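New preprint out with Tuulikki Väisänen. It's about one boring question: if you change the walls and tabletop around a two-arm robot during data collection, does the policy hold up better in a place it has never seen? Short thread.

Background. Our older policies were trained at one station with plain gray walls. They did fine there. Move the same arms to the other lab in Stallusberg and the success rate dropped a lot, even with the same objects and the same lighting setup.

We had two guesses. One, the arms were mounted a little differently. Two, the policy was using the background to figure out where things were. We tested both. Remounting the arms made a small difference. Swapping the background made a big one.

So we built the Nultbridge set. It has 2187 teleoperated episodes, all tool and tray tasks. Every episode is tagged with the wall print and the table print used. Prints are picked from a list by a script, so the operator doesn't get to choose.
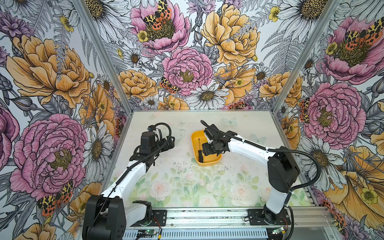
Floral walls, rose table print. Right gripper down in the tray, screwdriver to its left.

We went with busy prints on purpose. Flowers and moths have a lot of edges and a lot of color, and some of the blooms are bigger than the objects. A policy that keys on "bright blob near the middle" gets punished fast.

The comparison is simple. Policy A trains on 700 episodes with one background. Policy B trains on 700 episodes spread across 9 backgrounds. Same tasks, same operators, same training settings. Both get tested on 2 backgrounds neither one has seen.

Result: on the background it trained on, A is slightly better than B. On the unseen ones, B is clearly better on every task. The per-task table is in the paper, and please read that before quoting a single number from me.

Where B still fails: thin tools. Both policies will sometimes close the gripper beside a screwdriver shaft and lift nothing. Changing the walls did not fix that. Hidayah Kusuma went through the failed runs by hand and thinks it's mostly a depth problem at the wrist view. I agree but we haven't shown it.

Something we did not expect: the table print mattered more than the walls. If you only have time to change one surface, change the one under the objects. We ran this split twice with different seeds and got the same order both times.

We don't clean the table between every episode either. Specks and crumbs stay in the data. We have no separate test for whether that helps, so the paper makes no claim about it.

Limits. One type of arm, one room size, short tasks. The prints are all flat, so this says nothing about real clutter behind the workspace. Someone should do that version.

Episodes, background tags, and the print files are going up under the Saragih release in December. The training code is up now. If you rerun the split on your own arms, send me the failures too.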